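News > Community > Shoe reuse

24th October
By Noreen Lenihan

Paltow's shoe swap is back for a second winter, and this time it's coming to Emley as well!

From February, anyone in either town will be able to bring in shoes they no longer wear and go home with a pair that suits them better. There's no charge and no form to fill in, and you don't need to bring a pair to take a pair. Last winter 3235 pairs found new feet, well past the 3000 we had hoped for when we first put a table out in the old library on Backlund Street.

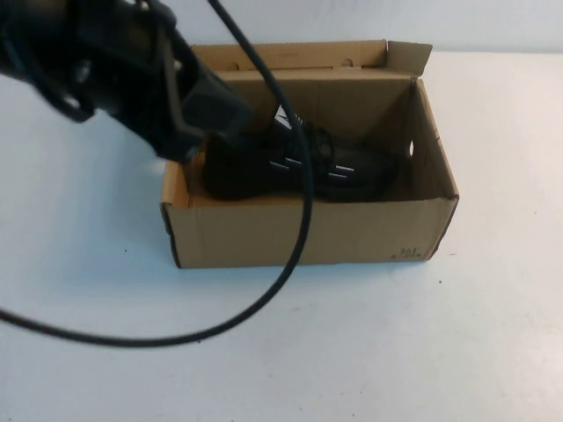

Community news

The swap grew out of a very ordinary problem. Children's feet grow faster than their shoes wear out, and plenty of grown-ups have a pair at the back of the wardrobe that pinched from the first day (I had four). Most of these shoes have years left in them. Passing them on keeps them out of the bin and takes a bit of pressure off families when the school term comes round.

This year 63 local shops, schools and surgeries have agreed to take donations, and the full list of drop-off points is up in the library window. Pudier, the shoe repair shop by the station, is also giving its time to restitch and resole anything that needs a little help before it goes out. 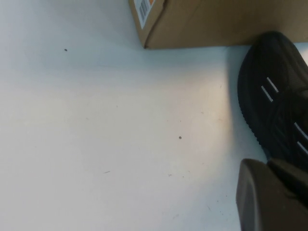
How to donate

Please tie pairs together by the laces or pop them in a box if you still have one. An old box is fine. Write the size on the outside, and the width too if you know it. Trainers, school shoes, wellies, walking boots and smart shoes are all welcome, and we're especially keen on adult sizes at the very small and very large ends, where the shelves emptied first last time.

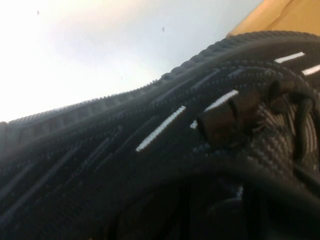 Football boots went quickly too, so do have a look in the garage! A quick wipe and a shake to get rid of grit is all the cleaning we ask for. Odd shoes can come along as well. We matched 71 people with single shoes last winter, some of whom had been buying two pairs in different sizes for years.

The Emley swap will be held in the church hall and the Paltow one stays at the library. Both will have chairs, a long mirror and a kettle on. To offer a drop-off point or lend a hand with sorting, ask for Noreen Lenihan at the library desk.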